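**Dark red in a north-facing dining room?**

**custano_flats** wrote:
We close on a place in Ridska in April. 1,744 square feet, and the dining room only gets light from the north. I want a deep red on all the walls. My husband says it will feel like a cave. Has anyone lived with one?

**millrow** wrote:
Had one for 11 years. Fine at dinner, gloomy at breakfast. I'd do one wall and leave the rest cream.

**custano_flats** wrote:
One wall always looks unfinished to me. This is the range of red I mean, flat, no sheen:
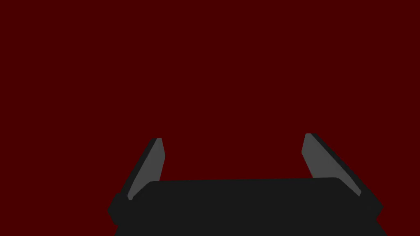
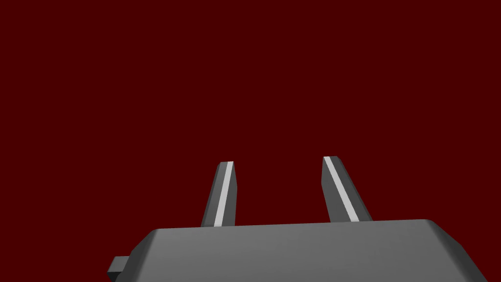
The trim stays white either way. Ceiling I haven't decided.

**gray_primer** wrote:
Use a tinted gray primer and plan on 2 finish coats, maybe a third. Red over white primer takes forever to cover. I did a hallway with Stimadier matte and it scuffed every time a chair touched it, so get the eggshell.

**millrow** wrote:
Disagree on eggshell. Old plaster shows every bump with any sheen at all.

**gray_primer** wrote:
Then skim the plaster first. Matte in a dining room is a mistake.

**kwok_st_duplex** wrote:
Paint a big piece of poster board and move it around the room for a week before you buy gallons. Mine went brown after 4 p.m. and I switched to green.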